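Drondale G-Series Two-Finger Grippers: Soft Goods Test Kit

Overview
Specifications
What is in the kit
Test notes
Ordering

Overview

The Drondale G-Series soft goods kit is a set of two parallel grippers, three styles of fingertip and one wrist adapter plate, sold together for shops that need to choose a gripper for bags, sleeves, pouches and folded fabric. Most gripper data sheets list holding force on a steel block. That number says little about canvas. Fabric bunches, slides over itself and changes thickness under the fingers, and a grip that holds the outer layer may let the inner one go.

The kit lets a buyer run both grippers on the same arm, with the same controller and the same goods, and keep the one that suits the job. The other can be returned under the trial terms at the end of this page.

Grippers in the kit

G-60. Electric, two-finger, parallel stroke. Maximum force 60 N. Short body, intended for thin fabric and light pouches.

G-174. Electric, two-finger, parallel stroke. Maximum force 174 N. Longer body with a second guide rail. Intended for heavy canvas, webbing, stitched rims and loaded bags.

Both grippers use the same connector, the same bolt pattern and the same command set. A program written for one will run on the other after the stroke and force limits have been changed in the controller setup screen.

Specifications

Stroke, G-60: 80 mm
Stroke, G-174: 80 mm
Force range, G-60: 6 N to 60 N
Force range, G-174: 6 N to 174 N
Force setting: by command, in whole newtons
Position feedback: yes, both models
Force feedback: motor current only; see note 1
Supply: 24 V DC
Connector: Steyn 8-pin, straight or right angle
Wrist adapter: Grumico plate, supplied; other patterns on request
Body finish: black
Brake on power loss: G-174 only

Note 1. Motor current gives a usable estimate of force when the fingers are closed and still. It should not be relied on during the closing move. For work where the force must be known during closing, fit the Steyn load cell between the gripper and the adapter plate. The load cell adds to the reach of the tool and the tool center point must be set again.

Note 2. The G-60 has no brake. If power is lost while the G-60 is holding a bag, the fingers will relax and the bag may fall. Do not use it above people or above open equipment.

Fingertips

Flat rubber. General use. Replace when the surface becomes shiny. On canvas this is the first style to try.

Ridged. Better hold on thick seams and folded rims. Can mark coated fabric and leaves a visible line on some felt. The ridges run across the direction of pull.

Thin steel. Reaches between layers to pick one side of an opening. Needs the lowest force setting that will still hold. The edges are rounded but will snag loose weave.

All three styles mount with two screws per finger. Change both fingers together. Mixed fingertips shift the closing point away from the center line, and the position reading will no longer match the gap.

Controllers

The kit has been run with the Nonix C2 and the Steyn MC controllers. Either one can drive two arms, each with its own gripper.

Nonix C2: the force limit is stored with each grip command. This is convenient when a program handles several kinds of bag. Changing the limit during a hold requires a second grip command, and the fingers pause between the two.

Steyn MC: the force limit is a separate setting that stays in effect until it is changed. It can be raised or lowered during a hold without a pause. The limit is also kept through a program restart, so a setting left over from a previous job will apply to the next one. Write the limit at the top of every program.

In our trials the Steyn MC was easier to use for finding the lowest safe force, and the Nonix C2 was easier to use once the force was known. We have no preference for finished cells.

Cable routing

Run the gripper cable along the arm with the supplied straps. Leave a service loop at the wrist large enough for the full turn of the last joint. Check the loop with the wrist at both ends of its travel before any fabric is on the table. A loop that clears the goods in the rest position may touch an open bag when the wrist is tilted.

Do not tie the gripper cable to an air line. If a camera is mounted on the wrist, its cable should have its own strap.

Test notes: bags with handles

A bag with handles is a harder test than a plain pouch. The handles move when the rim is lifted, they can fall between the fingers and the panel, and a shoulder strap under tension pulls the rim sideways. We recommend a handled tote as the main test object for this kit and a plain pouch as the second.

Setup. Use a plain, light-colored table with nothing else on it. Dark fabric on a light surface gives the camera a clean outline. Dark fabric against a dark gripper does not, and the edge of the fingers is often lost at the rim. A handle in a second color is useful here, as it gives the vision software a feature that does not blend with either the bag or the tool.

Starting pose. Stand the bag on its base with the front panel turned a little away from the arm. Place the front handle so that it hangs down over the panel. Record the pose, and return the bag to it before each run.

Grip point. Close on the top rim, clear of the handle stitching and clear of any buckle or ring. Metal hardware under one finger will stop the gripper early. The position reading will then show a wide gap, the current will show full force, and the program will report a good grip when only the hardware is held.

Force. Start at 6 N and increase until the rim no longer slides during a slow lift. Write down that value, then run the same lift with the other gripper. The two models will not give the same result at the same setting on thick fabric, as the G-60 flexes more at the finger base.

Strap tension. If the bag has a shoulder strap, repeat the test with the strap pulled to one side, away from the gripper. The rim should stay in the fingers, and the base should stay on the table until the lift begins. 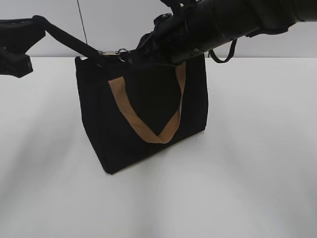 Results to record

Gripper model and fingertip style
Controller and force setting
Grip point, measured from the nearest side seam
Position reading after closing
Whether the rim moved in the fingers during the lift
Whether a handle was caught
Strap slack or under tension
Condition of the fabric after release

Record the position reading even when the grip looks correct. Bunched fabric under the fingers gives a larger gap than a flat rim, and comparing readings over a set of runs is the quickest way to find a poor approach angle. When the readings spread widely, correct the approach first and leave the force alone.

Choosing between the two

Choose the G-60 for single-layer rims, light pouches and work where the gripper must enter a narrow space. It is the lighter of the two and leaves more of the arm's payload for the goods.

Choose the G-174 for canvas with a folded rim, for any bag that will be filled, and for any task with a strap under tension. The brake alone is reason enough where a dropped bag would stop the line.

Neither model is suited to knit fabric, mesh or film. Neither is sealed against washdown.

What is in the kit

G-60 gripper
G-174 gripper
Flat rubber, ridged and thin steel fingertips, one pair of each per gripper
Grumico adapter plate with bolts
Cable, Steyn 8-pin, straight
Cable straps
Hex keys
Printed setup sheet

The load cell, the controller and the right-angle cable are sold separately.

Trial terms

The trial period is 60 days from delivery. Return the gripper you do not want with its fingertips fitted or bagged, and with its cable. Worn fingertips are accepted. Grippers with drilled bodies or cut cables are not. Credit is issued against the kit price after inspection.

Ordering

Kit, complete: part SG-2
G-60 alone, flat rubber fingertips: part G-60-F
G-174 alone, flat rubber fingertips: part G-174-F
Fingertip set, all styles: part FT-6
Load cell with spacer: part LC-80

State the arm model and wrist bolt pattern with the order. Adapter plates for patterns other than Grumico are made to order and ship separately from the kit.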